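Search this site Go

A Day at the Robot Lab

Every July, the Requena lab opens its doors to families. Last summer 183 people came, and the youngest was four. If you go this year, you will see how people teach robots to do jobs around the house.

A robot does not know what a bowl is. It does not know which way up a bowl should go, or how hard to squeeze one. Somebody has to show it. One way to do that is to do the job yourself while a computer keeps a record of how you moved.

At the open day, Alina Matei shows visitors how this works. She does not use her fingers to pick things up. She holds a gripper in each hand – a tool with two jaws that open and close, a lot like the ones on a robot's arm. She uses them to move bowls and a tray on a table.
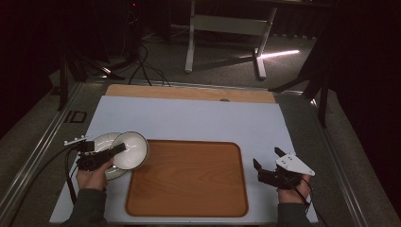
Why use grippers at all? Your hand has four fingers and a thumb, and it can bend in many ways. Most robot hands are much simpler. If a person does the job with fingers, the robot cannot copy it very well. If the person uses jaws like the robot's, the moves are ones the robot can make too.

One try is not enough. For a single table job, the lab recorded 2,075 tries. The bowls start in a new spot each time, so the robot learns to deal with bowls in lots of places.

All those tries go into a computer program called Flikell. It looks for patterns in them. Then the program is put on the lab's robot, Flillura, and the robot has a go. It is slow. It can take Flillura two minutes to do what you could do in a few seconds, and sometimes it misses and has to start over.

Visitors get a turn with the grippers as well. Picking up a bowl by its rim is harder than it sounds. Squeeze too early and you close the jaws on air. Hold it at a bad angle and it swings. Most people need a few tries before it feels easy.

Each turn lasts 20 minutes, and you sign up at the front desk in the Ornness building. Children under eight need a grown-up with them. Tie back long hair and leave your drinks outside.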